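Home Projects Datasets Docs Blog Contact

We use cookies to remember your language setting. Accept | Manage

# Dabbas Cloth Folding Set

Hi, and welcome! Dabbas is a small, open collection of pictures and notes on folding, bunching and spreading household cloth. We love laundry far more than is reasonable – the way a checked cloth tells you at once when your fold has gone crooked is still a thrill after 258 entries.

## What's in it

- `cloths/` – one folder per cloth, with pictures and a `notes.txt`
- `folds.csv` – cloth, fold type, who did it, any remarks
- `words.md` – our running list of fold words (Hala Saliba keeps adding to it, please send more!)

Fold types so far are half, quarter, roll and "heap". A heap is any cloth that has been picked up or dropped and not yet squared off. It started as a leftovers label and has become the one people write to us about most.

## Where it comes from

Mostly Kunville, in two homes and one very patient guest room. Mwanahawa Mussa chose the cloths, and she has a great eye for pattern: checks, stripes, a few plains for contrast. Floor De Haan wrote the notes and checked the labels.

## Notes on plaid

Plaid gets its own section because it is so good for this. Lines that run straight on a flat cloth bend and break at every fold, so you can follow the shape with your eye even when the color is dark. Browns are harder than reds or blues, and we'd be glad of more of them. 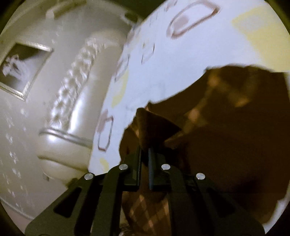

*Brown plaid with a tan and rust check, pinched up into a peak. Label: heap.*

## Known gaps

- Fitted sheets. We tried 7 and agreed on the labels for 2.
- Thick blankets are thin on the ground.
- The roll label was split in version 4 and older rows may still use the single name.

## Changes

10 January 2025 – new plaid notes, spelling fixes in `words.md` (thanks, Mostafa Ramadan!)

Next update planned for April, with towels – lots of towels. Questions about labels go to Ruba Nimri.

Get our newsletter: enter your email to subscribe. Unsubscribe at any time.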